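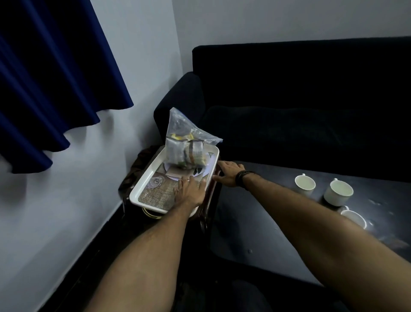

Hauswirtschaft im Gästebereich, Modul 7
Einheit 3: Tee und Kleingebäck am niedrigen Tisch
Stand: 21. Nov. 2020

1. Stellflächen
Der Couchtisch dient dem Geschirr, der Beistelltisch dem Tablett. Das Tablett muss vollflächig aufliegen; überstehende Griffe sind zur Wand oder zum Raum auszurichten, nicht zum Sitzplatz. Tragfähigkeit laut Datenblatt Sanau: 3000 g, gleichmäßig verteilt.

2. Geschirr
Porzellantassen werden leer gestellt und erst am Platz gefüllt. Tassen mit Goldrand von Hand spülen - keine Scheuermittel. Dunkle Tischflächen zeigen Krümel und Wischspuren deutlich und sind vor dem Eindecken trocken nachzuwischen.
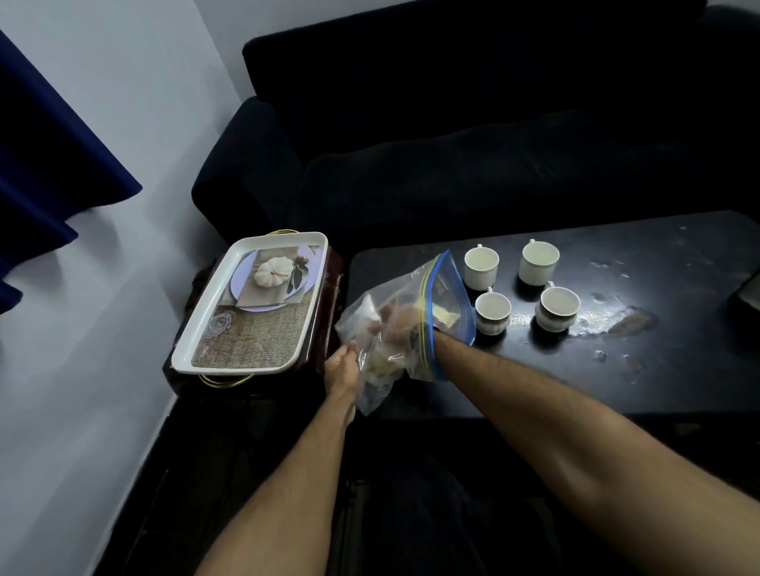

3. Gebäck und Beutelware
Zippbeutel am Verschluss vollständig öffnen, Inhalt portionsweise entnehmen. Angebrochene Beutel flach streichen, Luft ausdrücken, Verschluss auf ganzer Länge zudrücken. Lagerung trocken, höchstens 7 Tage.

4. Abräumen
Reihenfolge: Lebensmittel, Besteck, Teller, Tassen. Tablett zuletzt, feucht abwischen.

Aufgabe bis Dezember: Ablaufplan für den Aufenthaltsraum Orncombe, Umfang etwa 31 Zeilen.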